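Snack restocking: one basket per floor from September

The snack supply at the Aasen building moves to a single-basket system in September. Under the old arrangement, packets were kept in three drawers and a cupboard, and the stock sheet listed 156 individual items. The August check found 14 of them past their printed date, most at the back of the lowest drawer.

Each floor now gets one rectangular plastic basket with open grid walls. The grid lets whoever is restocking read labels from the side – the drawers did not. Larger packages stand at the back, smaller bags and candy go in the middle, and thin bags are tucked against the front wall. Packets that do not fit stay out of the basket and go back to the storeroom on Sunday with the empty cartons.

Gwion Kneath has set the fill limit at the rim. Stacking above it crushed two bags of crackers during the trial on the second floor. Older stock goes on top at each refill, and the date of the refill is written on the sheet taped inside the storeroom door.
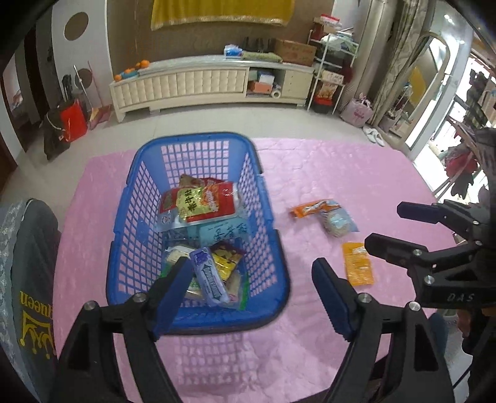
Blue grid basket with mixed snack packages, two packets still on the mat.

Requests for particular snacks go to Meinir Wogan, room 441, before the next order. The order closes at 6 p.m.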